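Ticket 161 — Plush sorting, home station
Opened by: Ruby-Lee Tawhiri
Assigned to: Tarmo Vaher, Flovonex support
Status: Open (again)

2024-06-21, Ruby-Lee
Since the Fontana update the hand-held grippers refuse to log a grasp on anything soft. Hard toys are fine. I squeeze a plush, the app says NO OBJECT, and I stand there holding the object. Same result on the tiger in the pink shirt, which is one of our easier customers.

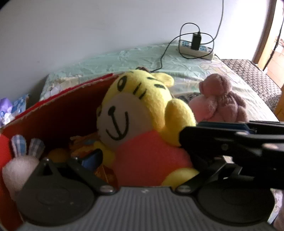
Tiger at the red box, gripper finger against its side.

Tarmo
Thanks. Please restart the app, recalibrate with the jaws fully open, and try 15 grasps. Which unit is it?

Ruby-Lee
Unit 2, gray body. Did all that. Four logged, the rest NO OBJECT. For the record, I used to pack gift boxes at Standmont and my hands never needed calibrating. Now I'm paid per logged grasp to show a machine how I did it, so a grasp that doesn't log is a hobby.

Tarmo
Understood. Contact threshold went from 15 to 32 in Fontana. Someone wanted fewer false grasps. Please set it back under Settings, Jaw, Contact and try again on something knitted.

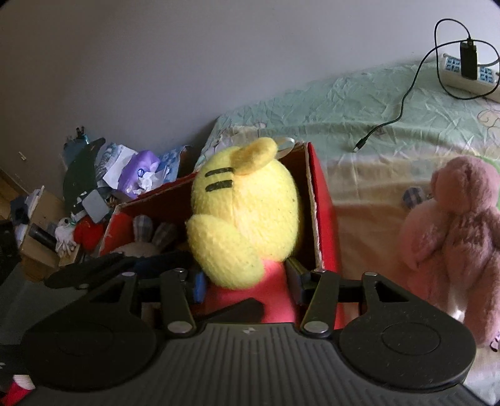
Better, mostly. The knitted yellow one logs if I go in slowly and from the front. Come in at an angle and it's NO OBJECT again. Also, the threshold goes back to 32 every time the app closes, so I now have a sticky note on my phone, which I believe is called automation.
— Ruby-Lee

Tarmo
Reset on close is confirmed as a bug and passed to the Fenovon team. I've asked payroll to credit your unlogged grasps from the video. That part is done by a person, so allow a few days.

Ruby-Lee
Fine by me. Tell the person I said hello. Leave this open until the angle thing is fixed.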